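Working papers > Household and Kitchen Studies > Rinsing and water use > Section 3

3. Rinsing habits and the choice of vessel

3.1 Setting and respondents

The households in our study are situated in two towns, Carnimgate and Tronormont. Both towns buy water by meter, but in Tronormont the bill arrives every month and in Carnimgate only twice in the year. We distributed a written diary in November and received 1,491 usable entries from 100 households. An entry was considered usable when the food, the vessel and the duration of rinsing were all written. The diary was prepared by the first author and translated into French by Perrine Bouvier, who also checked the answers for Tronormont.

3.2 Vessels

Respondents named 13 different kinds of vessel. For the analysis we reduced these to six groups, following the scheme of Srivastava and Panicker, with one change: sieves with a fine mesh are kept apart from colanders, as they are used for rice and lentils and seldom for leaves. The plastic colander (Figure 1) was the vessel written most often in both towns. Bowls without holes came second in Carnimgate, where several older respondents noted that the rinsing water is afterwards given to plants.

The difference is of some importance for the estimation of water use. With a bowl, the quantity is limited by the volume of the bowl and the number of fillings. With a colander the tap usually remains open, and the duration must be taken from the diary, where it is probably written too short. We return to this difficulty in Section 5, together with the correction suggested by Dekitz.

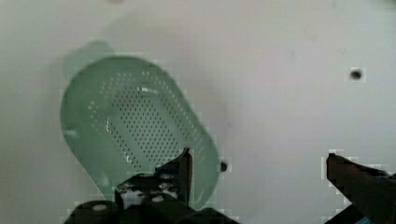
Figure 1. Light green plastic colander with round drainage holes in the base.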